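Ticket: Labels peeling and printing faint on Wivwood tableware order
Status: Closed
Opened by: Liden shop, stockroom 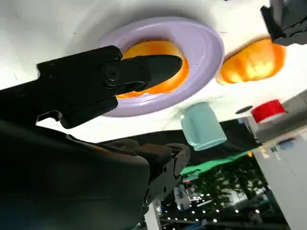 Attachment 1: lavender plate, orange item in the middle.

Problem as reported
Shelf labels for the new tableware range are coming out too light to scan. The left third of each label is worst. The barcode reads on the handheld maybe one time in five, and the price is hard to read from the aisle. Labels for the older range were fine in January on the same printer. The job is 70 labels and we need them up before the shop opens at 9.

What was tried before opening the ticket
Switched the printer off and on. Reloaded the roll. Printed from the other computer – same result.

Reply 1, support desk
Please print the self-test page by holding the feed button while you turn the power on. Let go when the light blinks. Tell us whether the test page is faint in the same place. Also tell us the darkness setting and which label stock is loaded.

Update from shop
Test page is faint on the left too. Darkness is 2. The stock is Velach matte, the box that came with the last delivery.

Reply 2, support desk
A faint test page rules out the label template and the computer. Darkness 2 is low for matte stock. Set it to 8, then clean the print head with the printer off and cool. Use an alcohol wipe, go one way across the head, and wait a few minutes before closing the lid.

Update from shop
Cleaned the head and got a fair bit of gray residue off the left end. Set darkness to 8. Labels are now black all the way across and scan first time. New problem: after 20 labels the print starts to creep down, and by label 51 the price is sitting on the bottom edge.

Reply 3, support desk
Creep is a gap sensor problem. The Velach labels have a narrower gap than the stock you had before, and the printer is still using the old measurement. Load the roll, close the lid and run Calibrate Media from the Tools menu. It will feed out several blank labels, then stop. Check that the template height matches the label on the roll as well.

Update from shop
Calibrated. Template height was wrong by 2 mm – corrected. Ran the full job again with no creep. The labels stick properly on the metal strips but still lift on the painted shelf at the Ó Flaithearta end.

Reply 4, support desk
Wipe the painted shelf with a damp cloth, dry it, and press each label down for a few seconds. If they still lift, order the permanent adhesive version of the same stock. No printer changes needed for that.

Update from shop
Shelf wiped, labels holding since this morning. OK to close.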